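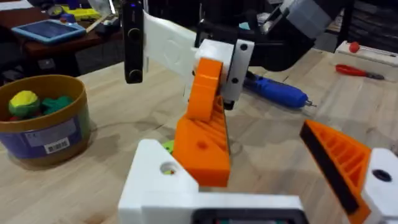 Elsie Lowther rang on Friday to ask whether we'd gone off the idea of people fixing their own things, given how much of last month's report was about shelving. Fair question! We haven't, and the shelving gets one line this time (it's up, it holds).

So, August at the Mirnden repair bench. The big news is that the tool side is nearly sorted. When we put in for your grant we had one drawer of screwdrivers, most of them chewed at the tip, and pliers that had to be shared between two tables. Now there's a proper hand tool set for each bench - drivers, pliers, a small hammer, side cutters - and people can get started as soon as they sit down. I've stopped hearing "who's got the Phillips?" every five minutes and I can't tell you how nice that is.

The other change is the tubs. Rostam Ansari had been saving round cardboard tubs with lids at home and brought in a whole boot-load, and we've gone over to using them for everything small and soft that used to roll off the tables: balls from the toy mending, fabric bits, offcuts. We tried clear plastic first, but the tubs don't tip as easily and they cost us nothing. I still want labels on them. At the moment you have to look inside each one, and a few of them have their old shop labels on, so you go hunting for felt and find yourself reading a barcode.

We logged 349 items over the month, which is our best so far, and 26 of those were toys. Lamps and kettles are still the most common. Jytte Bundgaard ran the toy table on her own for two of the sessions and would like a second pair of hands there, please, especially after school lets out.

Money: of the $500 for consumables we have $100 left. Most of it went on glue, fuses and sandpaper, and I underestimated the glue badly. I'd like to move a little across from the printing line if you're happy with that - we've barely touched it, as the Skorville library is doing our flyers at cost.

Still to do: a second lamp for the back bench, the tub labels, and a lockable cupboard so the pliers don't go for a walk between sessions. Forough Shojaei is getting a quote on the cupboard and I'll send it through when it comes.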